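Plurkholm Audio Drama Archive opens to listeners with 301 restored radio plays

June 2, 2025

Plurkholm, the community-run home for old and new radio drama, has opened its online archive to the public. The collection holds 301 plays, serials and one-off features, all of them free to stream, and it's the biggest thing the organisation has ever taken on.

The plays come from reels, cassettes and transcription discs that spent decades in garages, church halls and the back rooms of country stations. Many went to air once and were never repeated. There are bush mysteries, kitchen comedies, a very odd science fiction serial set in a wheat silo, and a run of short domestic pieces that were made to fit between the news and the races.

"I grew up with the wireless on the fridge, and I still can't do the washing-up without a voice in the room," said Hamish Menzies, archive director at Plurkholm. "Some of these recordings I'd only ever heard people talk about. The first time we got clean sound off the Grirnow reels I rang half the people in my phone to play them a bit. They were very patient with me!"
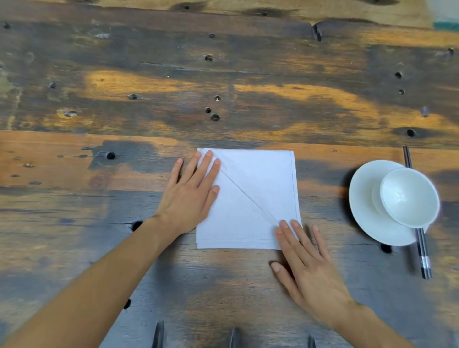

Folding a white napkin on a timber tabletop.

The Grirnow Collection is the heart of the archive, with 81 episodes of family serials written for weekday mornings. The writing is quick and warm, and the sound effects are a joy: gates, kettles, gravel, a screen door that gets its own laugh in nearly every episode. Original scripts have been scanned to go with most of them, pencilled cuts and all, so listeners can follow along and see which lines were dropped before broadcast.

Restoration work was carried out with Bolov, a small sound studio that specialises in speech recordings. Engineers removed hum and the worst of the crackle but left in page turns, coughs and the creak of the studio floor. Where a section of tape was beyond saving, the gap has been kept and marked in the programme notes.

Each play has its own page with a cast list where one is known, a short summary and a full transcript. Listeners can browse by writer, length, station or mood, and the "Under a Cuppa" shelf gathers everything short enough to finish while the tea's still warm.
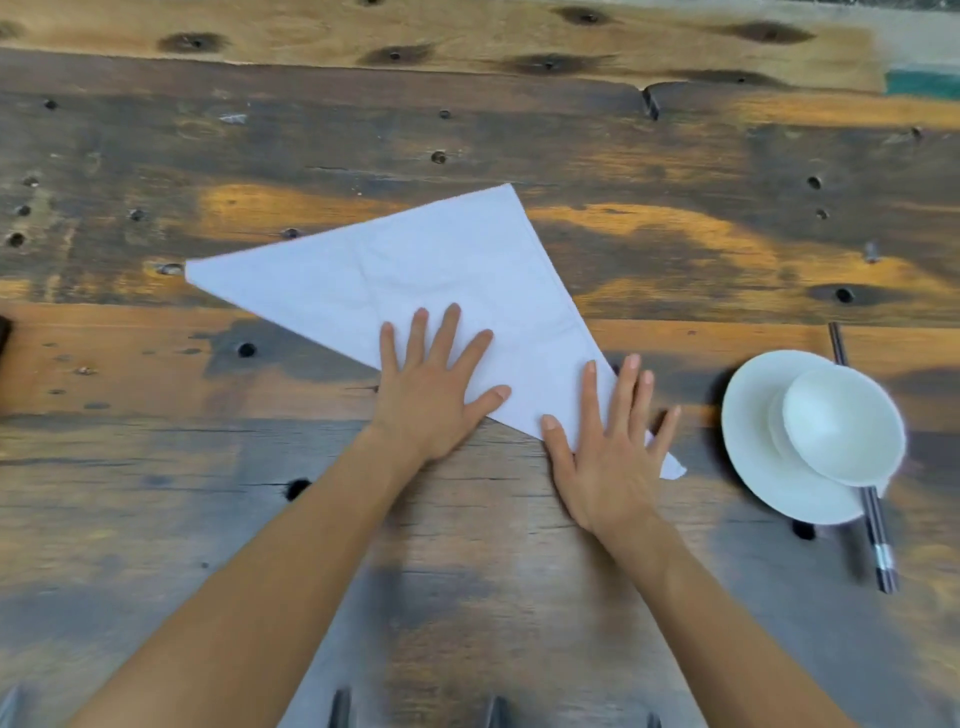

New plays in the old spirit

Alongside the archive, Plurkholm is launching the Yakubu Season, a set of four new audio plays by writers who have never had work produced for radio. The writers were chosen in April from an open call, and each has been given the run of the archive for ideas.

Every new play must be recorded with the whole cast in one room, with effects made live at the microphone. Scripts can have no more than three speaking parts.

"That rule had a few people swearing at me, and then the drafts came in and they were terrific," Menzies said. "You get two people in a parked ute with the rain coming down and you don't want to be anywhere else."

How to listen

The archive is open now on the Plurkholm website and no account is needed. Transcripts can be downloaded for classroom and community theatre use at no charge.

Plurkholm would also love to hear from anyone with recordings, scripts or memories of working in radio drama. Please get in touch before playing old tapes at home, as some are fragile and may need treatment first.

Media enquiries and interview requests: Hamish Menzies, Plurkholm, through the contact page on the website. Audio excerpts are available to broadcasters on request.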